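Going to bed like my grandmother did

I have been meaning to write this one since October, when I finally admitted to myself that I had forgotten how to go to bed. I don't mean sleeping, I'm a champion sleeper once I'm down. I mean the going part, that stretch between the last dish and the lamp, which in our house had turned into me sitting sideways on the couch with my phone four inches from my nose until my neck hurt.

My grandmother had none of that trouble. She lived on the edge of Cotberg, in the house with the green porch, and when I stayed with her as a girl the evening had an order to it that you could have set a clock by. Supper, dishes, a walk out to the gate to look at the sky and say something about tomorrow's weather (she was wrong a good deal, but she said it with such confidence!). Then a cup of something hot, then her hair, then a chapter of whatever she had out of the library, and then the light went off, usually while I was still in the middle of telling her a story. I thought it was terribly dull. I would give a lot for one of those evenings now.

So I decided to build my own version, and I told my friend Ngọc Lý about it over coffee, mostly so that I'd be embarrassed if I quit. She was all for it, but she warned me not to do what I always do, which is make a chart. I had already made the chart. It had 30 little boxes on it and a column for remarks. I threw it out that same afternoon and I think it was the best decision of the whole business.

What I did keep was a rule about the phone, which now sleeps in the kitchen drawer with the rubber bands and the takeout menus. The first week was awful, I don't mind telling you. I kept getting up to check on things that didn't need checking. I looked up the spelling of a word in an old paper dictionary and was unreasonably proud of myself. By the second week I'd stopped reaching for it quite so often, and by the third I had started reading again — real reading, with a pencil. I am working my way through a novel called Zimanance that Armindo Azevedo next door pressed on me over the fence. It is 683 pages long and a good half of the people in it seem to be named after their uncles, so I keep a slip of paper in the back with the family tree. Armindo says it all comes together toward the end. I have my doubts, but I've grown fond of the miller's wife and I need to know if she gets out of that town.

The hot cup took some working out too. Chamomile tastes like hay to me, and I'm sorry if that offends anyone. Warm milk I can't manage past the age of ten. I've settled on plain hot water with a slice of lemon and a bit of honey, in the heavy blue mug, and I drink it standing at the back door with my coat over my nightgown, looking at the sky and making my own predictions. I'm no better at it than she was. Last night I promised my husband a bright, dry morning and you should have heard the gutters.

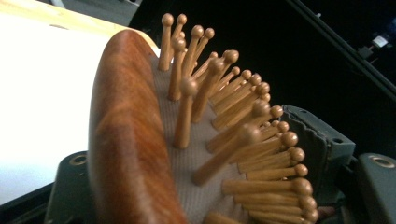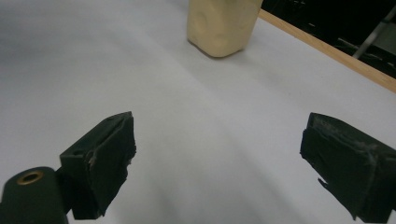 The order of things matters more than I expected. If I read first and then get up to wash my face, I'm wide awake again and thinking about the car insurance, so everything that involves standing has to come before anything that involves a pillow. Hair goes right in the middle, after the lemon water. I used to give mine two swipes in the morning and call it done, and now I sit on the side of the bed and take my time with a wooden brush, like the one up there with all those pins with the little round ends, and I let my mind wander off wherever it likes. Mostly it wanders back to Cotberg, to the porch and the library books, and sometimes only as far as what we're having for supper tomorrow.

My husband has his own version, I should say, and it consists of going around the house testing door handles and then falling asleep in 3 minutes flat. I've stopped trying to improve on it. He did ask the other night if I'd read him a page of my book, so I did, and he wanted to know who all these uncles were, and I had to get out the slip of paper.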